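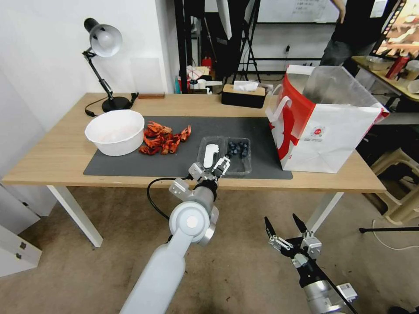 *Food on the side table, Plonmont hall: crayfish, blueberries and a white bowl.*

**Plonmont Neighborhood Association, regular meeting, October 21, 2025**

Chair: Zuleica Toledo. Quorum was met. Minutes of the previous meeting were approved with one correction: the street name in item 4 should read Chauhan Road, not Chauhan Lane.

**1. Storm drain on Chauhan Road**

The county inspected the drain by the school bus stop and found the grate broken and the pipe partly blocked with roots. The grate is on order. Root removal is not scheduled yet. Two residents said water still stands at the curb after a hard rain and that kids step into the road to get around it. The chair will ask the county for a temporary cone and a work date in writing.

**2. Water billing**

Ciline Water has moved to billing every two months. Several members got a bill covering both the old and new periods. One member was charged $398 and has filed a dispute. Ciline told her the meter would be read again. Anyone with a similar bill should keep the paper copy and write down the meter reading the day it arrives.

Motion to send Ciline a letter from the association asking for a clear notice with the next bill. Seconded. Passed, 23 in favor, 3 against.

Those against asked that the minutes show they wanted individual complaints to go first.

**3. Parking on Clilell Court**

Long discussion. Delivery vans are blocking the turnaround in the late afternoon. Suggestions were a painted curb, a sign, or talking to the drivers. Paint needs county approval and the last request took most of a year. The sign can go up on private property with the owner's permission, and the owner of the corner lot was present and agreed. Sign wording to be worked out by email. No vote taken.

A question was raised about trailers parked overnight. This was ruled off topic and moved to the next agenda.

**4. Dues and mailing list**

The mailing list now has 126 households. Dues stay the same for next year. Members who want the newsletter on paper need to say so again, as the old list was lost when the email account was changed.

**5. Footpath lights**

Two lights behind the ball field are out. Pole numbers are needed before a repair can be requested. The chair will walk the path and get them.

**6. Other business**

The hall key is to be returned to the box by the side door after every booking. The spare is missing.

The annual cleanup is moved to February so it doesn't run into the drain work. Gloves and bags are still in the shed.

Meeting adjourned at 8:40 p.m.

**Carried over:** overnight trailers, sign wording, reply from Ciline.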